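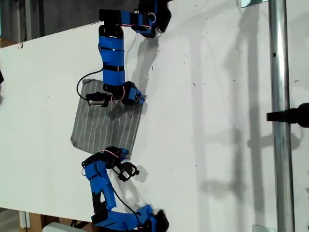 Progress report to the Andura Fund
Household Linen Reuse Project, Trarano workroom
Prepared by Soledad Orellana, project lead
June 15, 2019

Summary

The project takes in used household cloths, sorts them, washes and folds them, and passes them on to partner kitchens and shelters. This report covers the second half of the grant year. The sorting and washing stages are running as planned. Folding is behind, for reasons given below. We are within budget and are not asking for additional money at this time.

Intake and sorting

We received 3000 cloths during the period, most of them from the Irosmont hotel laundry, which closed its restaurant in the winter and cleared its shelves. The rest came from households through the drop-off shelf at the front door. Of the total, 1841 were fit to be passed on after washing. The others were too thin, stained or torn and went to the rag bin, which is emptied by Csonka under the arrangement described in our last report.

Sorting is done by size first and then by fabric. We stopped sorting by color in the spring. The kitchens told us they did not care about color, and it was adding a full afternoon to each batch. Striped cloths are still kept apart from plain ones, at the request of one shelter that uses stripes for dishes and plain for floors.

Boglárka Kelemen has rewritten the sorting sheet that hangs over the bins. It now fits on one page. New helpers can follow it without someone standing next to them, which was not the case with the old one.

Washing

The washing machine bought with grant money has worked without trouble. The dryer was out of service for nine days while we waited for a belt. During that time we hung cloths on lines in the back hall and delivered two batches late. Both kitchens were told in advance.

We changed detergent in the spring after complaints about the smell. There have been no complaints under the new one.

Folding

Folding is the slowest part of the work. The method is a flat one: the cloth is laid out on a white tabletop, the corners are pulled straight, and it is folded in half twice. Square cloths give the least trouble. The longer towels tend to come out uneven, and partner kitchens have sent some back because the stacks leaned and would not fit their shelves.

The main cause of uneven stacks is cloths that go into the first fold slightly skewed, or with a corner turned under. Parviz Akbari checked 131 folded cloths from finished stacks and found that most of the bad ones had this fault. The written instructions now say to flatten all the corners before the first fold and to line up the stripes, where there are any, with the table edge. Stacks made since the change have been straighter. We have not yet repeated the check.

A white surface has proved better than the old brown one for this work. Lint and small stains show up on it, and cloths that should have gone to the rag bin are caught before they are packed.
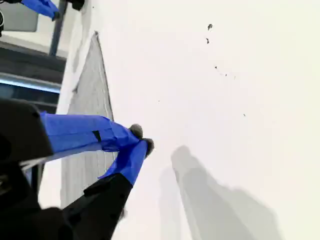
Will the folding backlog be cleared before the end of the grant year?

Most of it will. The square cloths should be finished by the end of August, and the long towels will carry over into October.

Deliveries

Deliveries went to the same partners as before, with one addition, the evening kitchen run by Burgi Egger. She takes small stacks every other week and returns worn cloths when she collects the new ones. We would like the other partners to do the same and have written to them. One has agreed so far.

Spending

Spending on detergent was over plan and spending on transport was under, as Irosmont brought its cloths to us at its own cost. The repair of the dryer was paid from the maintenance line. Judit Kun holds the receipts and will send copies with the year-end statement.

Open items

The lease on the workroom is up for renewal. The landlord has offered the same rent for another year, and we intend to accept unless the fund objects.

We still need a second set of shelves for finished stacks. At present they share a shelf with unsorted bags, and one bag was washed and folded twice as a result.

The scale used at intake reads high and has to be replaced. A quote is attached.

Plans for the next period

Repeat the check on folded stacks, using the same method as before.
Write separate folding instructions for long towels.
Label the drop-off shelf in larger letters, as people keep leaving pillows there.
Agree on a return schedule with the remaining kitchens.

The next report is due in October.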